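Fengying Gu spends most of her working day looking at sofas. She leads the planning software at Tiltora, where a small group is teaching a two-armed robot to tidy a seating area, and she says soft furniture has caused her more trouble than anything else she has worked on.

"A box has a shape and it keeps it," she said when we spoke on 08/05/2018. "You plan a grasp, you close the hand, and the thing is still where the planner thinks it is. With a jumper or a blanket the model is wrong the moment you touch it."

Her previous job was at Ruddock, writing motion planners for warehouse arms. She moved because she wanted to work on software that had to deal with contact instead of avoiding it. Most planners treat touching anything as a failure. Hers has a list of surfaces it is allowed to press against, and how hard.

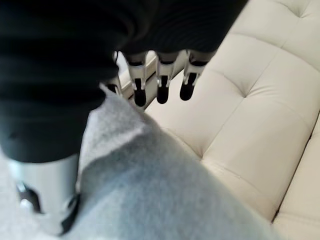
Fabric between the fingers, seen from the wrist camera.

The wrist view gets its own perception module, called Akach. It does not try to name what it sees. It marks each patch of the picture as fabric, hand or background, and passes that on to the controller.

"We tried naming things first," Gu said. "It was slow and it didn't help. If two layers of cloth are in the grip, the controller wants to know there are two layers. It doesn't care which is the blanket."

Dark cloth is still a weak point. Folds in a black knit give the depth estimate very little to work with, and the module sometimes joins two folds into one flat sheet. The present fix is to lower the confidence of any dark patch that is close to the lens and let the finger position readings decide. Gu does not like it much. She would prefer a better estimate, and that is on the list for June.

The control loop at the hand runs at 500 hertz. Planning is far slower. A full plan for both arms takes 300 milliseconds when the room is simple, and longer when there is furniture near the elbows. The two parts talk through a layer called Dovum, which holds the last good plan and keeps the arms on it until a new one is ready.

"Before Dovum, the arms would stop and wait," she said. "You'd see a pause, then a jerk, then another pause. It looked awful and it was hard on the joints."

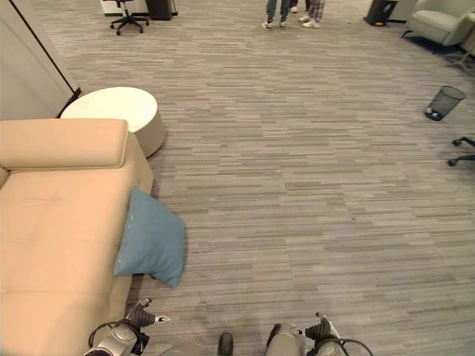 Tiltora | Planning and Perception Group

The head camera has a different job. It builds the map of the floor and furniture, and it has to decide what can be moved, what can be leaned on and what must be left alone. People get a category of their own. When someone is standing in view, the planner draws a wide margin round their feet and will not send a path through it, even if they have been still for a long time.

Gu said the carpet gave them more bother than the people did. Stripes look like edges to a simple detector, and early maps were full of steps that did not exist. The team now checks each edge against the depth data and drops any that has no height to it.

Cushions are handled with both hands. The planner treats the two arms and the cushion as a single loop, so that if one wrist moves the other must follow. The sum has more unknowns than she would like, and the first version failed to find an answer in 23 of the test starts. Letting the gap between the hands vary by 20 millimetres fixed most of them.

"Cushions squash," she said. "We'd been planning as if they were planks." 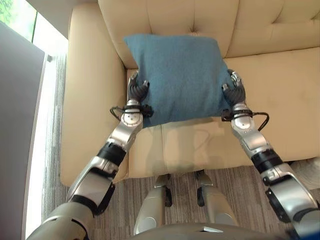 According to Fengying's colleague Ruddick-trained engineers would call that cheating, though the same colleague added that the looser gap should have been there from the start, and that the logs had been pointing to it for weeks. The colleague's own complaint is with the tooling. Replaying a failed run still means opening the planner log and the hand log separately and lining up the times by hand.

Gu agrees with that. A viewer that shows both logs on one timeline is half written, and she has put it ahead of any new features. She also wants each saved run to carry the exact settings it was made with, which at the moment are kept in a shared file that people forget to update.

Asked when the software might be ready to leave the building, she would not give a date. The next piece of work is letting go. Releasing a cushion so that it stays put is a separate problem from carrying it, and the controller currently opens both hands at a fixed speed whatever the cushion is resting on.

"It's a placeholder," she said. "I wrote it in an afternoon and we're still using it."

Related items
Why our planner is allowed to touch things
Dovum: keeping two arms moving between plans
Edges without height: mapping a striped floor
Notes on wrist cameras and dark cloth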